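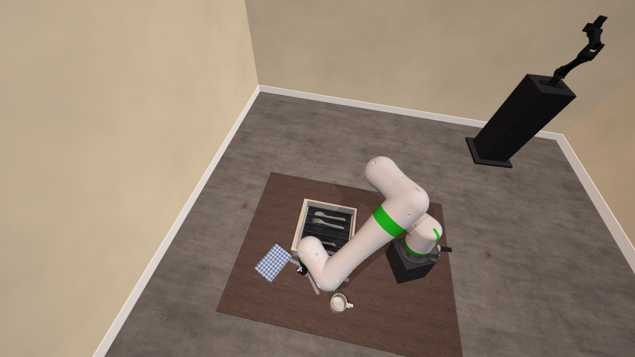 Re: [atton-neighbors] Water meter readings since December

Date: Mar 31, 2019

On the Atton list, a member on the Zidstead side wrote:

> Our last bill shows 1,329 gallons more than the one before it.
> Same two people in the house, no guests, no garden watering.
> Has anyone else on the older pipes had this? The water
> company says the meter is fine and I should look for a leak.
> I don't know where to start.

We had the same thing over the winter. Start with the toilets. Put a few drops of food coloring in the tank, leave it for half an hour without flushing, and look in the bowl. If there is color in the bowl, the flapper is leaking. Ours was, in the upstairs bathroom, and it made no sound at all.

If the toilets are fine, shut off everything in the house at night and write down the meter reading, all the digits. Read it again in the morning before anyone runs a tap. Don't forget the ice maker and the softener – ours regenerates at 2 in the morning and threw off the first test.

If the number has moved, close the main valve inside the house and repeat. Still moving means the leak is between the meter and the house, and that part of the pipe is yours to fix. Ours was dry on that side, so I can't tell you much about digging.

For the flapper I paid 17 dollars at Fudow, including a new chain. Michailidis quoted me 315 to replace the whole toilet, and I didn't need it.

You can also ask the water company for an adjustment once the repair is done. They wanted the receipt and a reading from before and after. The form is on the back of the paper bill. I sent mine in and haven't heard back yet.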